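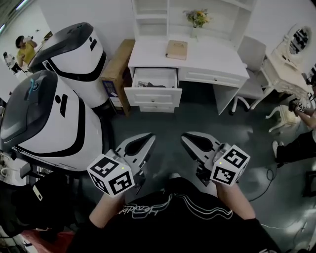
Irfan Farooqui

A fault in the hand-held grippers used for teaching household robots has stopped part of the work at Jinel, a small automation firm in Dreltamholm, until the end of October.

The firm records people while they do ordinary jobs at home furniture, such as opening the drawer of a desk, and the recordings are later used to train a robot arm. Each gripper has two fingers and carries a white cube with black square patterns, from which the software calculates the position of the hand.

According to Ehsan Rana, who is responsible for safety at the firm, the software exchanged the left and right grippers in 169 recordings. The indicator lights stayed green during all of them, so the operators had no reason to stop.

The mistake was discovered shortly after 9 in the morning, when an arm was tested with the new data. It was told to close a drawer with its left side, but it moved the right side instead and struck the edge of the desk with force. No person was hurt. One finger of the arm was broken and the drawer front must be replaced.

"The arm did what it had learned," Mr Rana said. "The mistake was made earlier, and our checks did not find it."

Kello, which supplies the tracking software, confirmed that two cubes had been registered under the same number after an update. It has sent a correction to its customers.

Jinel must now check roughly 4000 recordings again. Until this is finished, its arms will run at 40 per cent of normal speed and people must stay behind a barrier.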